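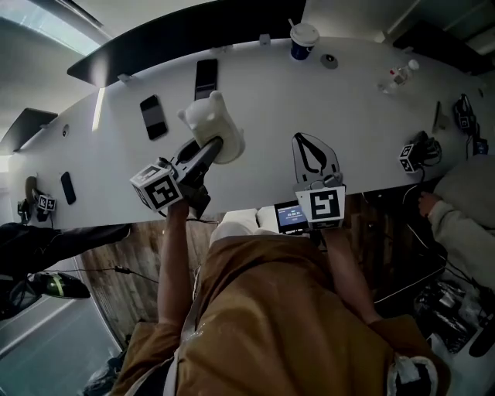 Noemi Mbeki's letter to this page asked why, after so many years of promises, a machine still cannot be trusted to clear up after a family supper. She had read that a robot could assemble a gearbox. She wished to know why it could not put away a child's toys, and whether those of us who write about automation had been honest with the public on that point.

The question deserves a fuller answer than the correspondence column allows. The position of the Sorkbridge Forum on Work and Machines, on whose behalf I write, is that household and shop-floor chores of the irregular kind are not yet within the reliable reach of machines, that progress is nevertheless real, and that employers and public bodies should plan on the basis of both facts.

It is necessary first to separate two sorts of work which are too often discussed together. A great deal of factory labour was given over to machines long ago, and with good results. The part arrives in the same place, facing the same way, and the fixture holds it. An arm that repeats one movement all night needs very little judgement. The chore is of another order. A table at the end of the day may hold a soft toy, a telephone or several, a drink with a straw in it and a bottle on its side. Each must be held differently. The toy forgives a hard squeeze and the paper cup does not. The bottle may roll. The telephone lies flat and offers almost no edge to a pair of jaws.

A person deals with all of this without pausing. Much of the present effort in the field consists of trying to capture that ease, by having people carry out ordinary tasks with grippers held in their own hands, so that the movements are recorded in a form a machine can learn from. The work is patient and repetitive. A person who has never attempted it may be surprised at how much is lost when five fingers are exchanged for two jaws. One can no longer feel whether a thing is slipping. One cannot tuck a small object into the palm while reaching for the next.

The Forum took a close interest in the trial held at the Tillar depot, where returned household goods are sorted for resale. The machine, supplied under the name Rukeo, was asked to take mixed items from a table and place them in the correct trays. Over the period of the trial it was presented with 1153 items. It failed to complete the task on 269 of them, and a member of staff had to step in. The supplier regarded this as an encouraging result, and in engineering terms it may well have been one. Theda Ruppert, the depot's shift manager, took a different view. Her staff could not leave the bench, she told us, as they never knew which item would be the next to defeat it. A helper that must be watched throughout the shift has not yet released anybody for other duties.

This point is frequently missed in the announcements that reach our office. A success rate is quoted, and the reader is left to suppose that the remainder is a small inconvenience. In a home the remainder is a cup of tea on the carpet. On a shop floor it is a stopped line, or a damaged return that can no longer be sold. The proper measure is how long the machine may be left alone, and we would ask every supplier to publish that figure beside the other. At Tillar the longest stretch without help was 30 minutes, early in the morning, when the trays were nearly empty and the goods well spaced.

There are members of the Forum who consider this view too cautious. Wilson Nina has argued in our meetings that the same was said of machine translation, which was poor for a long time and then became useful rather quickly. He believes that once enough human handling has been recorded, the gap will close in the same manner. The argument has force. Nevertheless, a poor sentence can be read again and corrected at no cost, while a dropped glass cannot. Text was also already available in enormous quantity. The handling of ordinary objects has to be gathered by hand, by people seated at tables, and it must cover not only the tidy cases but the crowded ones, where one thing leans on another and a cable lies across the way.

Others object from the opposite side. Raquel Macedo, writing for the staff association at Tamihana, holds that money spent on such machines would be better spent on wages and on lighter trolleys. We have some sympathy. A number of the heaviest duties she lists could be eased this year by equipment that contains no computer at all. We do not, however, accept that research should halt on that account. There are people living alone who would be glad of a machine that could pick things up from the floor, even slowly, and for whom a wait of several minutes would be no hardship. Slow and dependable would serve them very well. It is a pity that demonstrations are so often arranged to show speed.

The Forum therefore makes the following requests. Trials in workplaces should be run with the goods and the disorder that the workplace truly has, and not with a chosen set. Every occasion on which a person steps in should be written down and reported. Workers whose movements are recorded for the training of machines should be told so in plain words and paid for the time – a matter on which practice at present varies a good deal. Finally, no post should be removed on the strength of a demonstration. Priya Ruiz-Ortega has proposed that a machine should complete 10 full shifts unaided before any change to staffing is so much as discussed, and the Forum has adopted her wording.

To Noemi Mbeki we would reply that her scepticism is well founded and that the gearbox was the easier job. The toys will have to be put away by hand for the present. We shall return to Tillar in April, when the second version of the machine is due on the sorting bench, and the number of times that staff were obliged to step in will be printed on this page.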